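Notes from the bowl bench

July 2025, and I have spent more of this year thinking about crockery than I ever did in ten years of doing my own washing-up. For those who joined the list since April: our little group at Dornutby is trying to find out whether two-armed robots get better at a fiddly job if you teach them mostly from the messy bits of it, and the fiddly job we picked is putting bowls in a dish rack.

The usual way to teach arms like ours is to have a person steer them through the whole task, start to finish, over and over, and then train a model to copy. We did that in the spring. We called that set Perau (Smaranda names everything, I've stopped asking) and it worked nicely as long as every bowl started upright and in a sensible spot. Tip one over and the arms went to pieces. They'd close on thin air, lift, carry nothing very carefully across to the rack and let go of it. I found this funny for a day and a half.

So the new set, Ngubane, is made the other way round. We start most of the demonstrations part-way through, with some bowls already racked and the rest left awkwardly: on their sides, or so close together that a gripper can't get round one without nudging the other. The person steering only does the next bowl or two, then we stop, muddle things up and go again. The clips are short and a bit ugly and there are a lot more hesitations in them, and I was quite worried about that at first!

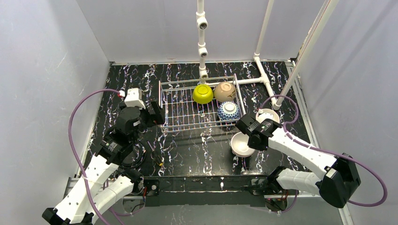 Evaristo Barbieri thinks I'm giving the starting positions too much credit, and that short clips would have helped on their own, messy bowls or no messy bowls, as the model has less time to drift away from what it was shown. He wrote me a long email about it after the last newsletter. It's a fair point and it annoyed me for a week, so we tested it.

We took the old Perau demonstrations, chopped them into short pieces with one bowl per piece, and trained a third model on those. Same arms, same training time, same number of pieces as in Ngubane. Then we ran all three on the same set of awkward layouts, which Smaranda Marinescu drew up on paper beforehand so that none of us could be kind to our favourite. A layout only counted as done if every bowl ended up in the rack and stayed there once the grippers had let go.

The original Perau model finished 11 per cent of them. The chopped-up one got to 43, so Evaristo gets his due, and I have told him so in writing. Ngubane got to 84. I made Smaranda run the scoring again from the recordings before I'd believe it, and she got the same number and was a bit short with me for the rest of the afternoon.

What I like best is how it fails now. With the old model a failure was final, the arms would wander off and do the rest of the routine as if all was well. The new one fumbles a grasp, backs off, and has another go from a slightly different side. We never set out to teach it retrying as such, but the people steering fumble too, and since we kept those clips in, I suppose it picked up what they did next. That's my guess anyway. To check it properly we'd need to train with the fumbles cut out, and that's on the list. 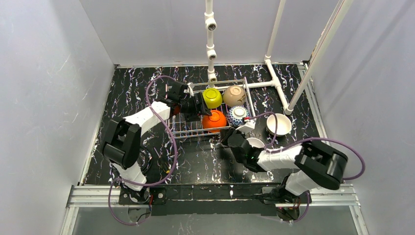 There are still things it's bad at. Crowding is the main one. Once the rack is filling up, the last bowl has to go into a gap that's only a little wider than the bowl itself, and the arm tends to come in too low and catch a neighbour on the rim. Pale bowls with no pattern are also harder for it than bright ones, and I can't yet tell you why. Smaranda blames the lighting. I think we just used the bright ones too much in the early sessions, when I was choosing, and I do like a bright bowl.

The other thing is that the two arms hardly ever help each other. They take turns very politely, but I've only seen a proper hand-over a couple of times and I couldn't swear either was on purpose. Our steering style is probably to blame there. Most of us find it easier to do one bowl with one hand and let the other hand wait, and a model that copies us will wait too. We're going to record a batch where hand-overs are compulsory and see whether that upsets everything else.

After that we want to try the same recipe on cups with the Grellolia people, who have the same kind of arms and a different rack. If you've done anything similar with part-way starts, please write and tell me how you picked them. We chose ours by hand and it took ages, and there must be a less tedious way. The layouts sheet is free to anyone who asks for it, though you'll need to put up with Smaranda's handwriting until I get round to typing it up.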